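Friday, 9:40, text lab

Back on the Luik tales. Jonalyn's draft segmentation of "The Heron's Debt" is in the shared folder, and I read it twice with the transcript open. She has six sections. I get five on one pass and seven on the next, which bothers me more than it seems to bother anyone else.

The trouble is the word *hale*. Her argument is that *hale* (clause-initial, glossed "so then") opens each new section. Fine for sections 2, 3 and 5. Section 4 opens without it, and she puts that down to the teller being interrupted. Maybe. I listened to that stretch and there is a cough and a chair, nothing I'd call an interruption. Meanwhile *hale* turns up twice in the middle of Heron's long speech, where she treats it as "part of the quoted voice." If it marks a boundary when we like it and belongs to the character when we don't, it isn't doing any work for us.

Checked the concordance. Across the Luik set we have 493 tokens of *hale*, and 316 of them are clause-initial. Ji-hoon was quoting the second number at lunch as if it settled something. Clause-initial tells me where the word sits in a clause. It doesn't tell me a section starts there. Nobody has gone through the 316 and marked which ones line up with a change of speaker, place or time, and until that's done I don't want the figure in the handout.

Other candidates for boundary marking, in the order I'd trust them:

- tail-head linkage (last verb of one sentence repeated at the start of the next). Strong in the travel parts, missing from the speeches
- full noun phrase for Heron where a pronoun would do. Looks good in "Debt," but it's one story
- long pause. Woo-jin measured these from the Prandetti copy, and I don't trust that copy: the pauses look trimmed

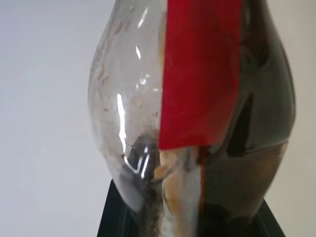

*Clear bottle with the red strip, close up.*

Afternoon. Sat with Hyun-seo on the closing lines. The published Kestbridge version ends with a moral ("and that is why the heron stands alone"). Our recording has no such line. It ends on Crab's reply and a formula, *ta luwe ta*, which Hyun-seo glosses "it is put down." I had assumed the moral was dropped by our teller. Hyun-seo thinks the editor added it, and points to two other Kestbridge texts with nearly the same wording at the end. I find that more convincing than I expected to, but two is two. I'd want to see the field notebooks before writing "added" anywhere. "Not in the recording" is as far as I'll go.

Small thing on Crab's reply: the evidential *-mo* on the final verb. Draft gloss says "reported." Everywhere else in the tale *-mo* is on the narrator's verbs, never inside a speech. Either Crab is passing on hearsay about his own debt, which would be a decent joke, or the quote has already closed and this is the narrator talking. Listened four times. The pitch drops before the verb. Leaning toward the quote having closed, in which case the last section is shorter than the draft has it and the free translation needs new quotation marks.

To do:

- [ ] Code the 316 for speaker / place / time change. Split with Ji-hoon, blind, then compare
- [ ] Ask Su-bin whether the Firkport deposit has the untrimmed audio
- [ ] Jonalyn: line 41, is that *hale* or *hali*? I hear *hali*
- [ ] Re-gloss *-mo* in the last section, leave the old gloss in a comment
- [ ] Take "episode" out of the handout. We use it to mean three different things

Su-bin stopped by at 4:30 and says the Firkport index lists the tale under a different title, "Heron and the Lender." Could be the same telling, could be another one by the same man. She'll pull the header.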